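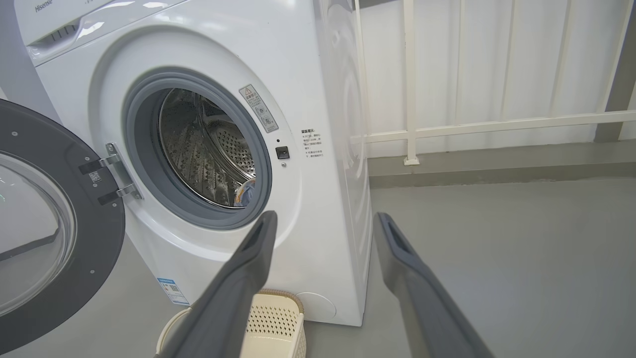
Front loader with the door open, gripper coming up from below, basket on the floor.

Laundry tips from the Vurnmont Robotics Club

Posted Saturday, April 28, 2018

The laundry challenge is the longest task in the Jutmont student competition, and most of the marks lost in it come from ordinary washing machine trouble. The tips below were collected from the club's log book over the season. Some are for the gripper, some are for whoever is setting up, and a fair few will help anyone with a front loader at home.

Opening the door

Open the door as far as the hinge allows before the arm goes anywhere near the drum. A half-open door drifts, and the planner treats it as if it stays put. If your machine sits on a floor that isn't level, the door will creep back on its own. Check the feet with a spirit level and adjust them with a spanner.

Don't let the gripper push against the glass. Push on the rim, near the side opposite the hinge, where it takes the least force. The same goes for people. Leaning on an open door will bend the hinge over time, and a bent hinge means the latch no longer lines up with the lock.

Reaching into the drum

Go in through the middle of the opening with the fingers closed, and open them only once they are past the rubber seal. Most of our early runs ended with a finger hooked under the lip of the seal. If that happens, stop the arm and back it out by hand. Pulling harder can tear the rubber, and a new seal costs more than a set of fingertips.

The perforated steel inside the drum throws back a lot of light. We had better results with the room lights on and the blind down than with sun coming in from one side. A depth camera will often report holes where there is bare metal, so tell your software to ignore anything behind where the back of the drum should be.

The last piece is always the hardest. A single sock or tea towel tends to lie low in the drum, behind the lip, where the wrist has to tip down to reach it. Turn the drum a quarter turn by hand in practice to get a different position, but remember that in competition you may not touch it.

Picking up cloth

Pinch a fold, not a flat surface. If there is no fold, press down lightly and drag the cloth 20 mm to make one.

Fingertips need some grip. We tried bare plastic, rubber bands and the ribbed matting sold for lining drawers. The matting won. Cut it to size, glue it on with contact cement and leave it overnight. Replace it when it goes shiny.

Damp cloth is heavier and sticks to itself, so practise with it early on. Spin first, and don't practise with anything dripping if there are motors underneath.

Two items at once is fine at home. In the challenge it counts as one lift, and the second item scores nothing if it falls on the floor.

Placing the basket

Put the basket close in front of the machine and slightly to the side that leaves the arm a clear path out. A light plastic basket slides when it gets bumped. A square of non-slip mat under it fixes this, or put a folded bath towel in the bottom for weight.

Lower the cloth to the rim before letting go. Items dropped from higher up catch on the edge and hang there, and the next lift usually drags them out.

Before you pack up

Wipe around the inside of the seal with a dry cloth, especially the bottom fold where lint and water collect. Leave the door ajar so it can dry - a closed door is where the musty smell comes from.

Clean the filter once a month. Put a shallow tray and an old towel down first, turn the cover slowly and let the water run out before taking it right off. Over one season we found hair ties, a coin and a missing M3 screw from the wrist in ours.

Pull out the detergent drawer and rinse it under a warm tap. Powder left in the corners sets like cement.

Turn the machine off at the wall before anyone puts a head or an arm in the drum, and keep the stop button within reach whenever the robot is powered.

Keeping a log

Write down every run, including the bad ones. We logged 279 lifts on the Mahlangu arm and the notes on the failures were the useful part. Record what the item was, whether it was wet, and where it ended up. The Ritis team lent us their log sheet, which fits on one page and has a column for lighting. Copies are in the folder next to the tool cabinet.

Practice nights start again in September. Bring old towels if you have any to spare, and closed shoes.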